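How to walk a cleaning robot through a house before it goes anywhere near a real one

When Gandell brought in the cleaning robots, I thought my job was gone. I've cleaned holiday units at Pasthorpe for 13 years! What changed is that I now spend my mornings at a screen, checking rooms in the simulator — and my knees are thrilled.

So, my way of doing a check:

Load the house and pick a start point. Set the run to 30 minutes and grab a cuppa.

Pause it whenever the view changes a lot. Ask yourself what you'd clean from there, and what you'd bump into (doors, mostly).

Write your note in plain words. "Mind the open door by the toilet" is heaps better than a code.

Send your notes to Manju Nigam before lunch, and flag anything you'd want a person to do.

My stops from one house in June: 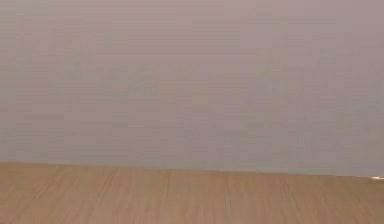
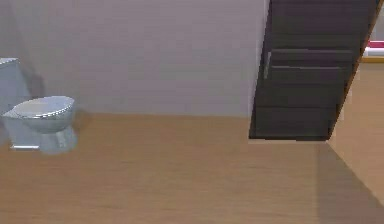
Bathroom done, window next.
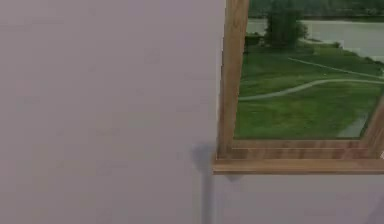

Marloes Willems: I do the same checks over at Tevatano and I like them, but we lost 5 shifts on the floor when it started. Get your new hours in writing before you teach the thing your job.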